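How to practise free throws on your own

Posted January 26, 2019
Filed under: Basketball basics, Bindombridge club pages

Free throws are the one shot in the game you can practise in exactly the form you will take it. The distance is the same every time and no defender is allowed near you. All you need is a ball, a ring at the right height and a line in the right place. The session below takes 45 minutes and suits anyone from under-14s upwards.

Marking the line

If you are using a proper court, skip this part. On a driveway or in a garage, measure 4.6 metres along the ground from a point directly below the front of the backboard, and put down a strip of tape. Measure from the board and not from the ring or the pole. The pole at the Harries Lane court is set well back, and people who measure from it end up shooting from too close.

Feet and stance

Find the centre of the line and stand with your shooting foot just behind it. For a right-hander that is the right foot. The other foot goes slightly back, shoulder width apart. Some players turn their feet a little to the left, which is fine as long as it is the same each time. Bend the knees before the ball goes up.

Choosing a routine

Pick something short. Two bounces, a breath, look at the ring, shoot. You have five seconds from when the referee gives you the ball, so anything longer will get you into trouble. Once you have chosen, leave it alone until April at least. Changing it after every bad evening means starting again.

The shot

Start with the ball at about waist height and bring it up in one movement. Keep the elbow under the ball. The guiding hand comes off without pushing. Finish with the arm straight and the wrist bent forward, and hold it there until the ball reaches the ring. Stay behind the line until then as well.

If you are missing short, use more leg. If you are missing to one side, look at the guiding hand first and the feet second.

The session

Warm up close to the basket with one-handed shots, then move back to the line. Shoot in pairs, then walk away and come back, as you would in a match. After every tenth pair, jog to the far end and return so that you are shooting slightly out of breath. Aim for 90 shots. Stronger players can go to 100, but stop if your arm is tired and the shot is getting flat.

Write down the number made. The Prenduvska under-16s keep theirs in a notebook, and a phone does just as well. 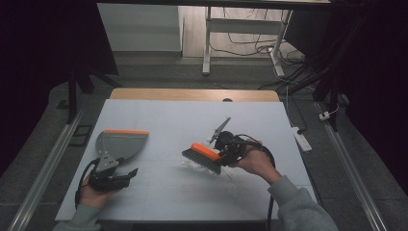

Free throws need a clean patch of floor, and a garage or shed will not give you one without a bit of work. Grit under the front foot makes you slide as you push up, and it gets into the surface of an indoor ball. Sweep behind the line and under the ring before you start. A grey plastic dustpan with an orange rubber lip along the front edge is a good sort for the job, as the rubber sits flat to the floor and the fine dust goes in. Wipe the soles of your shoes with a damp cloth afterwards and dry them before you step up to the line.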